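Unit 4 - Budgeting for a small gripper setup
Handout, R. Zwane. Goes with the March slides. Bring it to the workshop, we'll be filling in the blanks.

**Where we left off**

Payback sums. Most of you got the arithmetic fine and the inputs wrong. You used the supplier's list price for the arm and stopped there. Arm price is the easy line. Today is all the other lines.

Running case is still the Cisthorpe packing bench - small electrical parts, mixed bins, short runs, one shift. Trevor Penner ran the buying side and has let us use his sheets. Prices taken out, so use the ones from your own quotes.

**1. What are you buying, exactly?**

Write it as a sentence before you open a catalogue. Cisthorpe's first go was "a robot for the bench". Useless. Second go:

> A way to pick loose parts up to palm size off a flat bench and place them in a tray, with changeover done by the operator, no programmer on site.

Now you can cost it. Note "operator" and "no programmer" - both of those are money.

Split the purchase:

- Arm or no arm (see section 2)
- Gripper body
- Fingers - treat as consumables, own line, own reorder point
- Mounting hardware, inserts, screws
- Bench, surface, lighting
- Power and cabling
- Guarding and risk assessment
- Training hours
- Spares
- Freight, duty, brokerage (the line everyone forgets, me included the first time)

**2. Hand-held first, arm later**

Main idea of the unit. You can buy the gripper end by itself, in a hand-held version, and have people do the job with it before you commit to the arm. Costs a fraction. What you learn:

- whether the opening is wide enough for your biggest part
- whether finger tips are too thick for your smallest
- how much clear bench you need around each part
- recordings of the task, if the tool carries a camera, which some vendors will use for set-up

What you don't learn: cycle time. A person's arm is not the robot's arm. Do not put hand-held times in your payback sheet. Two groups did this last term.

Bench trials. Keep the kit plain. White top, the parts, the tool. Fingers wide open on the approach, then close. Log every part you couldn't get hold of and why (too flat, too close to the edge, too close to its neighbour).

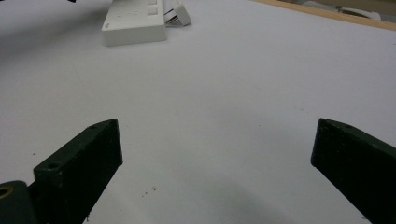
Edge clearance goes in the plan as a number. If parts end up near the back border of the bench you either buy a deeper bench, a longer reach, or a bit of tray to keep them forward. Cheapest is nearly always the tray. Cost all three anyway, the approver will ask.

Also cost cleaning. Dust and crumbs of packing material get on the top and on the fingers. Wipe-down time per shift x shifts per year x wage. Small number but it's every day.

**3. Fingers and fixings**

Threaded inserts: check what the quote includes. Brass inserts pressed into a plastic mount are common and perfectly OK, but ask if replacement mounts come with them fitted. If not that is a tool, plus somebody's time.

Holes in the fingers - check if they match the pads you plan to add. Clurkthorpe and Sandhu quotes in your pack use different hole spacing. So pads bought for one do not fit the other. This is a lock-in cost. Put it in the comparison even if you can't price it, a note is enough.

Reorder rule for this course: hold 2 full sets of fingers, reorder when the first spare comes out of the bag. Lead time in the case is 9 weeks. Work out what a broken finger costs you if you have no spare and wait the lot. Do it in lost shifts, not dollars, then convert.

**4. Reading the two quotes**

| Line | Clurkthorpe | Sandhu |
|---|---|---|
| Gripper body | included | included |
| Spare fingers | 4 sets | none |
| Hand-held version | separate quote | loan, then buy |
| Training | on site | remote |
| Support after first year | yearly fee | per call |
| Freight | extra | included |

Neither is "cheaper" until you fill the gaps. Fill the gaps with your own numbers, mark them clearly as yours (I use a different colour). Diane Kennedy in purchasing marks the projects with me and she will send back a sheet where quoted and estimated figures are mixed up. She does this at work too.

The Corinum offer is lease only. Leave it for Unit 5.

**5. Volume check**

Cisthorpe's part list has 1006 part numbers. Not all of them belong on the robot. Sort by yearly picks, draw a line, justify the line. Below it stays manual and the manual labour stays in your budget!! Easiest mistake in the whole project - people cost the robot and delete the people.

Then check the parts above the line for awkward shapes:

- blocks and housings: fine on size usually, watch the width
- plugs and things with loose leads: slow, leads snag
- thin flat stuff: probaly needs suction, seperate budget line
- anything bagged: leave out of phase one

**6. Contingency**

Not a flat percent on the total. Put it on the lines you're unsure of and say why. Supplier quote in writing = low. Your own guess at install time = high. Zsófia Győri's worked sheet from last year is in the folder, good model to copy for layout. Her numbers are out of date so don't copy those.

**To hand in**

1. The one-sentence statement of what's being bought
2. Split budget, quoted and estimated kept apart
3. Bench trial log, hand-held tool, one page
4. Spares plan with reorder point
5. The line on the part list and half a page defending it

Pairs are OK. Groups of three need to ask me.

Tool sign-out is with Hortensia Escobar in the lab office. Return it with the fingers on, and the screws in the bag.

Reading: course pack, chapter on total cost of ownership, skip the tax section. Next unit is leasing and end-of-life value.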